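Two Nights in Hillport

18/04/2018
By Elias Qudah

Got in at dusk. Train late, bag heavy, rain coming in sideways off the harbor. The Zakaria is a five minute walk from the station if you know the way and a lot longer if you don't, and I didn't.

Worth it though. The hotel reopened last July after two years shut, and the lobby still smells of fresh paint. Sixty rooms, most of them facing the water. Mine was on the top floor, small, a proper window seat, a radiator that knocked all night like somebody wanted in. No TV. There's a radio by the bed with one station that works and it plays dance bands until midnight.

The old Zakaria was a sailors' place, then a business place, then no place at all. The new owners kept the staircase and the brass key rack and pretty much nothing else. Some regulars are sore about the bar, which used to run the length of the ground floor and is now half that. The other half is the breakfast room. I ate there both mornings. Smoked fish, dark bread, a soft cheese from up the valley I should of bought a whole wheel of. Coffee is weak. Ask for the small cup, it's stronger.

What to do here. Walk, mainly. The sea wall goes out past the boatyards to the old customs sheds and back, and on a clear evening half the town is on it. Wednesday-night crowds every night of the week, a waiter told me, once the weather turns. Get a bag of fried clams from the window at the near end. Don't sit on the benches to eat them. Gulls.
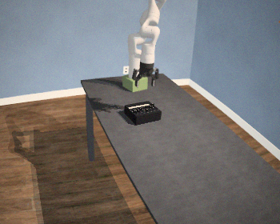
White robot arm with a black gripper over a light green block.

Second day I took the bus up to Skisach. 26 minutes, hairpins most of the way, driver taking them one-handed. The village sits on a shelf above the tree line with a church, a bakery and a chairlift that runs in summer for hikers. It wasn't running yet. So I went on foot, up the cow track behind the church, mud over the boots by the second gate. Snow still lying in the shade. From the top you get the whole bay, the ferry going out, the Zakaria's green roof right on the corner of the harbor.

Lunch at the Vurnano, the only place in Skisach with its door open. Long tables, you sit where there's a gap. Dumplings in broth, then more dumplings, these ones with plums. I was put next to two brothers who've been coming up since they were kids and who argued the whole meal over which was the better year for snow. One said 2000. The other wouldn't say, he just kept shaking his head and eating.

Missed the bus down. Next one was the last one, so watch that. The timetable at the stop is out of date, the one in the bakery window is right.

Back at the hotel they'd put a hot water bottle in the bed. Nice touch. Radiator still knocking.

Would I go again? Yes, and for longer. Two nights isn't enough, not if you want the islands as well, and the boat only goes when the captian feels like it. I asked at the front desk and got a shrug and a phone number. Called it twice. No answer.

Getting there: Trains from the capital go direct to Hillport, change not needed in spite of what the ticket machine says. Bus to Skisach leaves from outside the station, pay the driver, cash only. The Zakaria takes bookings by phone or at the desk. Ask for a harbor room on the top floor, and bring earplugs.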